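Hand guiding or remote control for recording a pick and place?

**menaka_s**
We're about to record demonstrations for a bottle handling task and I need to settle how we do it before December. The task is to pick a square white bottle lying on its side, turn it upright, and set it down in a tray. The robot gets shown the whole thing and then we train on the recordings.

Two ways open to us. One is hand guiding – put the arm in free-drive, hold it near the wrist, and walk it through the motion. The other is remote control with a Pravero handset, where the operator stands back and the arm follows.

I did 12 by hand guiding and 12 by remote on the same afternoon. Hand guiding was a lot quicker per demo. The remote ones took longer and I dropped more bottles. My supervisor wants hand guiding because of that. I'm less sure. Anyone done both on something like this?

**priit_mets**
Remote, every time, if you are training from cameras. With hand guiding your arms are in every picture. The model learns with a person standing there, then you run it and the person is gone.

**wdiekmann**
Disagree with "every time". We did a whole season of box folding by hand guiding and it worked fine. You record the joint path by hand, step away, then let the robot replay the path on its own with the cameras running. No person in the pictures. It costs you a second pass and that's all.

**priit_mets**
Replay works when the object is in exactly the same place for the second pass. With a box in a fixture, sure. A bottle lying on its side on a smooth table is not in the same place twice.

**wdiekmann**
It is if you put in a stop. A strip of rail along the front and a block in the corner, push the bottle up against both. We held position well enough that way.

**delali_b**
Question for menaka_s. Are the bottles tagged? And is the camera fixed or on the wrist or both?

**menaka_s**
Both kinds of camera. The bottles have printed square markers, on more than one face, so we usually have one we can read. There's also a sheet of markers on the table that we use as the reference for the camera. The bottles start at the left behind the rail, kind of piled, and the tray with the round holders is in front of the sheet. We do have a rail and a corner block, wdiekmann, but the bottles lie against each other, so pushing one into the corner moves the others.

One fixed view of the table and then one from a wrist.
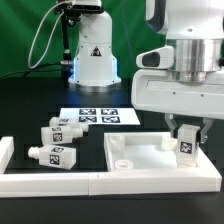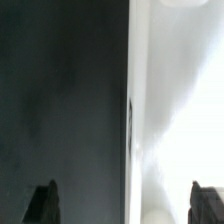 The part I had the most trouble with is the turn. When I hand guide, I can feel the wrist getting close to its limit and I change my grip and go the other way around. When I do it remotely I don't feel anything, I just see the arm stop following me, and by then I'm in a bad pose. Most of my dropped bottles came from that. The other drops were from closing too close to the neck.

Setting down was the reverse. By hand I tended to press the bottle into the tray without noticing, and you can see it in the force log. By remote I came down slower and let go with less force.

**delali_b**
The pressing is a known problem with hand guiding. When you're holding the arm, the wrist sensor reads you plus the bottle and can't separate the two. So if you plan to use force as an input, your hand guided data is bad for it. If you only use pose and pictures it doesn't matter much.

On the wrist limit, fix the starting pose. Before the demo, rotate the wrist so that the whole turn from lying to upright is available without hitting the stop. We mark it on the teach screen as a named pose and every demo begins there. Our remote drops went down right after that.

**kamlesh_v**
I run a Kundon arm with a Manetti gripper and I've ended up doing it mixed. Hand guiding to find out how the motion should go, remote to record it. I hand guide each new task a few times with no recording, until I know which way the wrist wants to turn. Then I move to the handset.

Also check the delay on the handset. Ours had a smoothing setting turned up from the factory. With it on I always overshot at the tray and corrected, and the model learned the overshoot and the correction. I had 36 demos with that little hook at the end and I threw them all out.

**wdiekmann**
Throwing out 36 seems like a waste. You could trim the end and keep the pick.

**kamlesh_v**
I tried. The pick part was fine, but a model trained on trimmed ones stopped above the tray and waited. I needed complete ones anyway.

**priit_mets**
Same here with trimmed demos. Record to the end, open the fingers, back off, then stop recording. If you stop at the moment of release it never learns to leave.

**menaka_s**
I've been stopping at the release. I'll change that.

What about the order of the bottles? They're not side by side, they're staggered, and one has its neck pointing the opposite way from the others. I've been taking whichever is easiest to reach.

**delali_b**
Pick a rule and write it down. Front to back, or nearest the tray first, either is fine. If two operators use different rules, the model sees two answers for the same picture and goes for a spot between the bottles. We lost a week to this and the fix was one line on a card taped to the table.

For the one that points the other way, record plenty of those. It needs the opposite turn. If it's rare in your data, the robot will do the common turn and end up with the neck at the bottom.

**wdiekmann**
Or pick it from the other side. You don't have to turn the wrist the opposite way if you approach it differently.

**delali_b**
You can, but then check the clearance to the rail. Depends on the fingers.

**menaka_s**
I tried wdiekmann's way by hand this morning. The finger touches the rail on the front bottle. On the ones further back it's fine. So I'd have one rule for the front one and another for the rest, which I don't like.

Update, 4:30 pm. I set the named start pose like delali_b said, turned the smoothing down on the Pravero, and recorded 26 by remote. I dropped 2. Still slower than hand guiding but not by so much that I can't defend it. I'm going with remote for the recordings and hand guiding for practice, the way kamlesh_v does it. My supervisor has agreed to it for this task only.

**wdiekmann**
Fair enough. I'd still try replay for the tray half. The holders don't move, so that part is repeatable.

**priit_mets**
The tray can slide if you bump it. Tape it down whichever way you go.

**menaka_s**
OK on the tape. I'll post again when the first training run is done.

Comments

**zielinski_user:** Does the start pose trick work on the Zieliński arms? Mine loses named poses after a restart.

**kamlesh_v:** Export the pose file and load it again at startup. There is a menu entry for it under backups.

**tablejig:** I'm with wdiekmann. Hand guiding plus replay has been good to us for years, and new people learn it in a morning. The handset takes a lot longer to get good at.

**delali_b:** That's true about the learning time. Don't keep a new operator's first day of remote demos.

Related threads
Pravero handset: where is the smoothing setting?
Free-drive feels heavy near the wrist – normal?
Marker size for small bottles
How many demonstrations before the first training run?
Manetti fingers slipping on smooth plastic
Kundon arm stops following during remote control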